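The town of Trindstead says its guest rooms will be free of single-use toiletries by September. The pledge covers 18 hotels and inns, and it has been presented as a done deal. The published version leaves a good deal open.

Under the plan, member hotels would swap sachets and miniature bottles for refillable wall dispensers. The town would pay part of the cost through a grant of up to $780 per property. Skuster, the supplier picked to provide the dispensers, would also handle refills for the first year. What refills will cost after that does not appear in any of the papers released so far.
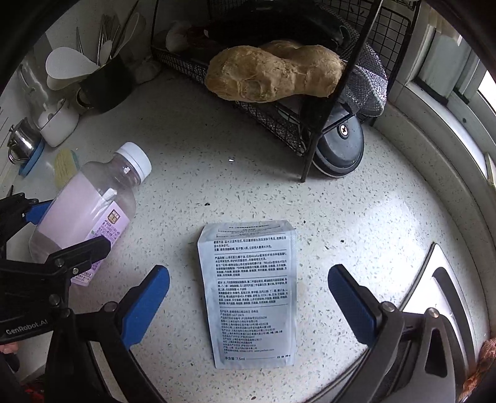 The savings claim deserves a closer look. The town says the switch will keep 2,000 pounds of packaging out of the trash each year, but it gives no starting figure for how much the hotels throw away now. Without one, it will be hard to say next year whether anything changed. A town spokesperson said the number came from "industry estimates" and did not say which ones.

There is also the matter of who has signed. Of the 18 properties on the list, eight have agreed in writing. The rest are described as "supportive," a word that commits them to very little. The Moodley, the largest hotel in town, is in the second group. Its front office said it was still reviewing the terms and had stock on hand to use up first.

Guests may have views of their own. Dispensers can be left empty between stays, and some travelers don't trust a bottle that others have handled. The plan calls for tamper-proof lids but sets no schedule for checking them. It leaves cleaning to each hotel – the same hotels that will be asked to report their own results.

Then there are the exceptions. Dental kits, shower caps and anything handed out at the front desk "on request" stay outside the pledge. A hotel could move its sachets from the bathroom to a drawer behind the desk and still be counted as having met the goal. 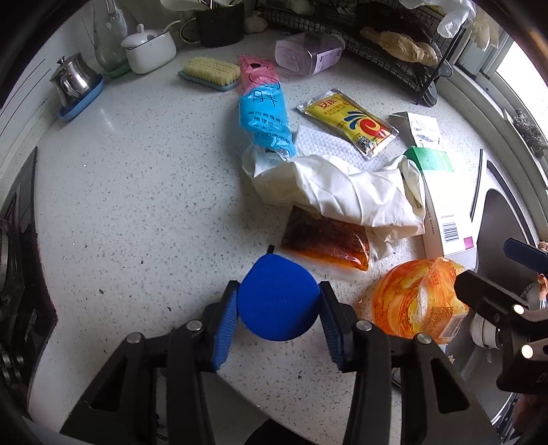
## What Stoment did

The nearby town of Stoment tried a similar program and let it lapse after two seasons. Its final report ran to a single page and blamed "uneven participation." Trindstead officials say their version is stronger because it comes with grant money. The grants are paid up front, though, and the draft agreement has no clause for getting the money back from a hotel that drops out.

The town board is expected to vote on the funding next month. Written comments can be left at the town hall until 4 p.m. on the day of the meeting.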